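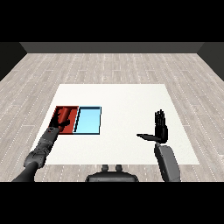

White rectangular table on a plank floor, simulated view.

Torlow 300 Stabilized Sight Unit

Product overview
The Torlow 300 is a gyro-stabilized day and thermal sight for light helicopters, patrol boats and wheeled reconnaissance vehicles. It combines a color day camera, a cooled thermal imager and a laser rangefinder in one sealed turret. The unit is built by Cinwood and replaces the earlier Torlow 200, which remains supported for spares and repair.

The turret bolts to the same ring as the 200. Operators changing from the older model keep the existing mount, but the wiring harness must be replaced. The 200 harness has no separate line for the rangefinder interlock and will not pass the power-up check.

Stabilization
Two-axis outer gimbal with two-axis inner gimbal. The inner stage carries the optics and corrects for high-frequency vibration from the rotor or engine. The outer stage handles slewing and larger platform motion. Azimuth travel is continuous. Balance is set at the factory and should not be adjusted in the field, even after a window change.

Sensors
The thermal imager and day camera share a common boresight. Alignment is checked by the operator from the control menu and takes 7 minutes from a cold start, including detector cool-down. The thermal channel has three fields of view. The day channel has continuous zoom, and its field can be locked to match the thermal channel.

The rangefinder is fitted as standard – units ordered without it are supplied with a blanking plate and ballast of equal mass.

Control and display
The operator station consists of a hand controller and a Linar display. The Linar accepts two video inputs and records both to a removable drive. Target position is sent to the platform's navigation or fire control system over a serial link or Ethernet. Interface documents are released after an export check.

A second display can be added for the pilot or vehicle commander. It repeats the operator's picture and has no control function.

Service
Scheduled inspection: every 1,000 operating hours
Cooler replacement: every 3,000 operating hours
Desiccant: replace when the indicator turns pink, or at inspection

Inspection can be done at unit level with the Alexiou test set, ordered separately. Cooler replacement is depot work. The turret is purged with dry nitrogen after any job that breaks the main seal.

Supplied with the unit
Turret assembly
Electronics box
Hand controller
Linar display with one removable drive
Platform harness, standard length
Transit case
Operator and unit maintenance manuals

Options
Second display
Alexiou test set
Long harness for hull-mounted installations
Salt-spray window kit – recommended for boats
Training turret without detector

Ordering
State the platform type, supply voltage and required data interface when requesting a quotation. Export approval is required for all configurations, including the training turret. Orders received after December are built to the revised connector layout, and harnesses from earlier orders will need the adapter lead.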